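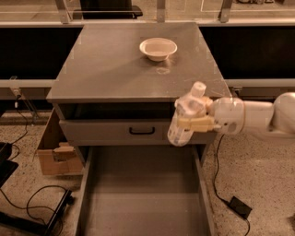 # Clearing off the top of the drawer cabinet (and keeping it that way)

I have a gray drawer cabinet that I love and that I treated terribly for years. Everything landed on it. Mail, batteries, the good scissors, half a bag of cat treats, bottles of stuff I meant to put away under the sink. Then last June I got fed up, took the whole lot off, and only let one thing back on top: a cream bowl. It's been my favorite corner of the house ever since!

A few people asked how I keep it like that, so I wrote down what I do.

## One bowl, and it gets emptied

A bowl with a wide rim is the best thing you can put on a flat top, in my opinion. You can drop keys in it from a slightly rude distance and they stay put. The catch is that it fills up, so I tip mine out every night at 11 when I lock the door. Coins go in the jar, receipts in the recycling, hair ties back to the bathroom. Two minutes, tops.

Mine sits toward the back, a little off center. Up front I kept catching it with my sleeve.

## Bottles go down, not up

Bottles were my big problem. Cleaner, hand lotion, the plant food, all standing around in a clump. Now they live in the drawers, and I have a few habits that save me a mess:

- Tighten the cap, then turn the bottle over the sink for a second before it goes in. A slow leak in a drawer is a horrible thing to find in August.
- Stand them up if the drawer is deep enough. If it isn't, lay them down with all the caps facing you.
- Put a folded dish towel on the drawer bottom. It catches drips and stops the rolling.
- Write the name on the cap with a marker, especially if the label has gone faint. I once watered a fern with what I believed was plant food. The fern did not enjoy it.

Anything kids or pets shouldn't get into goes in a high cupboard with a latch, whatever the rest of your system looks like.

## Rings and scratches

Smooth gray-brown tops are forgiving about dust and not at all forgiving about rings. I wipe mine with a damp cloth and one drop of dish soap, go over it with a second damp cloth, then dry it right away. For a ring that won't budge, I lay a warm, wrung-out cloth over it for 30 seconds and wipe again. Try the back corner first if you don't know what your finish can take.

Thin scratches I mostly leave alone. My neighbor Abdul-Rahman Asamoah stuck 4 felt dots under his fruit bowl and swears he hasn't had a new mark, so I copied him (the dots do collect crumbs, so peel and replace them now and then).

## While a drawer is open

If a drawer doesn't close all the way, pull it right out and look behind it before you blame the runners. I found a sock, a takeout menu and a birthday card I'd been accused of never getting. Vacuum the gap while you're there, and wipe the runners with a dry rag before the drawer goes back in.

Next on my list is the cabinet in the hall, and I'm already scared of the bottom drawer.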